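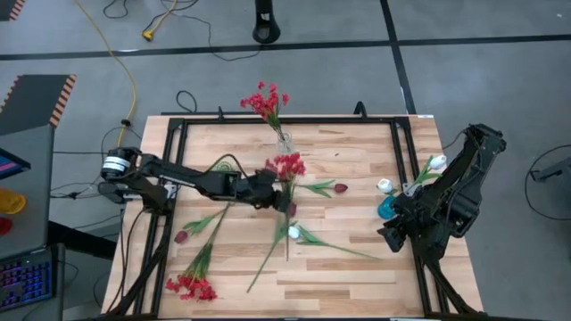

Setting up the two-arm flower cell after a gripper change

Do this every time a gripper comes off, even if the same one goes back on. Allow 20 minutes.

1. Power down both arms and support the forearm by hand before you release the brake.

2. Check the brackets where the arms meet the rails. Tighten any bolt that moves, then run the cable through its full bend. It should never pull tight.

3. Power up and jog the wrist until its camera looks level across the room. Both fingers should show at the bottom of the view, one on each side. If only one shows, the camera mount has turned.

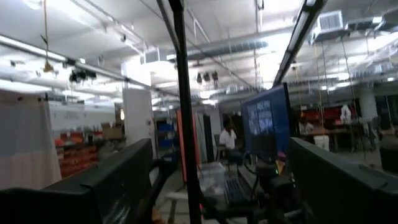

4. Zero the gripper with the fingers closed on nothing. On the Jollura controller, save the result in slot 2.

5. Stand a vase at each taught position and put artificial stems in them. Bring the gripper down slowly beside the blossoms and stop before it touches the glass. Repeat with the other arm.

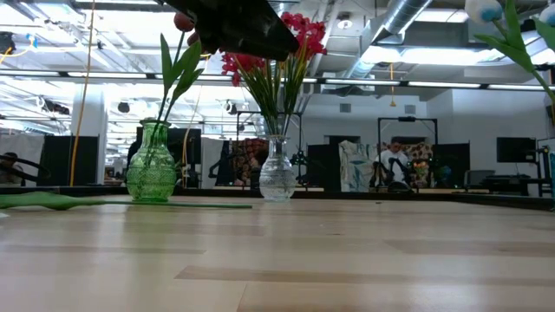 Nilmini Munshi: Does step 4 have to be redone if I only swap the finger pads? Ours are thicker than the old ones.

Yes. Thicker pads shift the closed position, so zero it again and save over the old value.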